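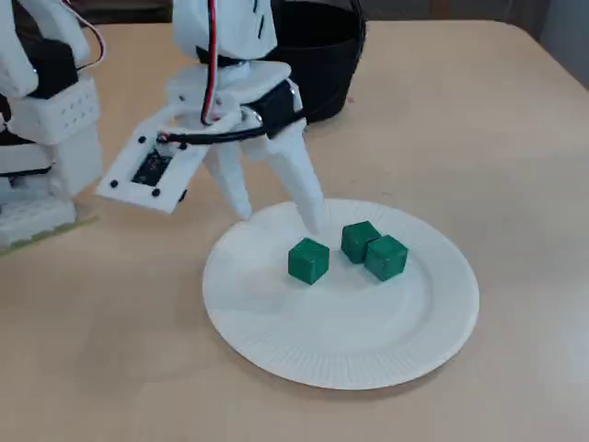
gridfan22
Does a longer finger on one side make it harder to pick up small cubes?

prukilico
Depends on where you set the center. With uneven fingers I teach the grab point off the long tip and let the short one close in.

voss_tinker
Disagree! I ran mismatched tips for 400 grabs on my Brendent arm and the cube kept twisting. Matched ones fixed it for me.

prukilico
Were yours bare plastic though? Mine have tape on them, so maybe that's why I get away with it.

voss_tinker
Bare, yeah. Ok, I'll tape the old pair and try again tonight.

gridfan22
Please post how it goes, I've got two sets printing now :)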